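How to Pick Through a Crate of Loose Produce (Without Believing Everything You've Read)

By Angus Pryor
Friday, March 3, 2023
6 min read
14 shares · 2 comments

Every few months someone publishes a list of secret tricks for choosing vegetables out of an open crate. Thump it, sniff it, weigh one in each hand and pick the heavier. I worked the produce side at Tilari long enough to have tried most of them on slow mornings, and I came away doubting the lot. What follows is the dull version, the one I still use. I'll talk mostly about potatoes, but onions and most other firm round things go the same way.

1. Look at the whole crate first.

Stand back a step. A crate filled to the corners tells you very little about freshness, whatever the market guides say. It may have been topped up ten minutes ago over last week's leftovers. Look for damp patches on the wood and for anything green or sprouting. 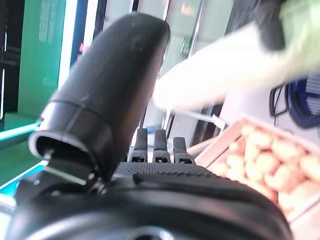 2. Don't dig to the bottom.

The popular advice is that the good ones are hidden underneath. I have never seen any proof of this. Stock at the bottom has carried the weight of everything on top of it, and if the shop rotates badly it's older too. Take from the top two layers and move sideways across the crate.

3. Pick each one up and turn it over.

This is the only step I'd defend in an argument. One side of a potato can look perfect while the other has a soft black spot the size of a dime. Turn it, press gently with the flat of your thumb, and put it back if it gives. Press with the pad, please, and leave your nails out of it. The next shopper would like an unpunctured potato.

Skip anything with a green tinge. Cutting away a small patch is fine at home, but why pay for it? Dirt is no problem. I'd even say a bit of dry dirt beats a shiny wash, although Ebony Bolger, who trained me, thought that was nonsense and she may be right.

4. Match sizes to the pot.

Cooking times matter more than looks. If you're boiling them whole, choose ones close in size or you'll have mush and gravel in the same pan. For mashing it makes no difference, you're cutting them up anyway.

5. Use a basket with holes, or any basket.

Shops like to claim that perforated baskets keep produce fresher. 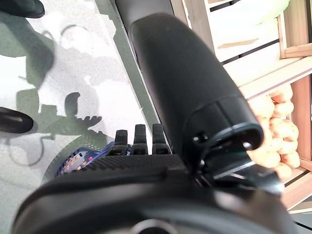 For the length of a shopping trip I doubt it does a thing. The holes let grit fall through, and that's worth having. Put the heavy, hard items in first and the soft ones last. If you're buying tomatoes, give them their own corner — or carry them.

6. Check again when you unpack.

You will have missed one. I always do. Pull it out before the bag goes in the cupboard and use it that night. Store the rest somewhere dark and cool with some air. A paper bag with the top folded over does the job. I bought a special Flosto storage sack last August and can't tell you what it did that the paper bag didn't.

Keep potatoes and onions apart if you have the space. I've heard this one so often that I distrust it on principle, but it costs nothing, so mine live on separate shelves.

1,303 views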